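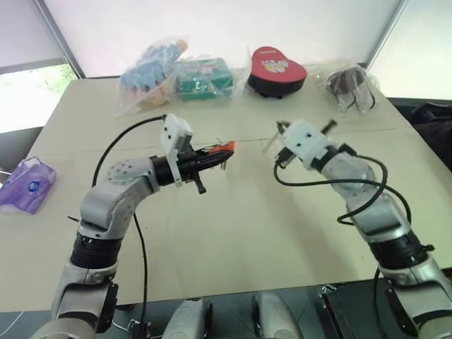 Shelf life of two-part adhesives in small workshops
Speaker notes, Wednesday session, 20 minutes plus questions

Slide 1. Title
Say who I am and that the work was done with Efren Layug at the Florngate site. Questions at the end, except for units, which people should shout out.

Slide 2. What the label date means
The date on the tin is set by the maker for sealed stock held within the stated temperature range. Once the seal is broken the date no longer applies. Most workshops carry on using it anyway, including ours until last September.
Ask for hands: who writes the opening date on the tin? Wait for the answer before moving on.

Slide 3. What goes off, and how
Resin and hardener age differently. The resin tends to thicken and may crystallise in the cold. It looks cloudy or grainy, and gentle warming usually brings it back. Amine hardeners take up moisture and carbon dioxide from the air. That shows as a white crust round the neck of the bottle and a greasy film on the cured joint. Warming does nothing for it.
Do not get drawn into polyurethanes here. Separate talk.

Slide 4. The samples
228 lap joints, all mild steel, abraded and wiped with solvent, same overlap throughout. Hardener bottles opened on day one and kept in three places: the heated store, the unheated store and the bench. Joints made up at intervals from each bottle and pulled once fully cured.
Mix ratio by weight, never by volume. Nabil Shboul did all the weighing, so operator variation is small but we cannot say what it would be across a normal shift.

Slide 5. Results
Point at the heated store line first. Flat for the whole run. The unheated store is also close to flat, with more scatter in the cold months. The bench line falls away after week 8.
The bench bottles were opened most often and I cannot separate that from temperature. Say this before somebody else does.

Slide 6. Failure surfaces
Early joints failed within the adhesive. Late bench joints came away cleanly from the steel on one side. If short of time, skip to the table on slide 7.

Slide 7. What we changed
Smaller packs. We had been buying 1000 g bottles on price and throwing out the last third. Opening date on the shoulder of the bottle in paint pen – the cap gets swapped. Necks wiped before closing. Bench stock goes back to the heated store at the end of the day.
The stock records are in Livia, which now flags opened bottles by date.

Slide 8. Not covered
Film adhesives, anything filled, anything on aluminium. Mangubat asked for the aluminium figures and they are not ready.

Spare slide. Scales calibration, only if asked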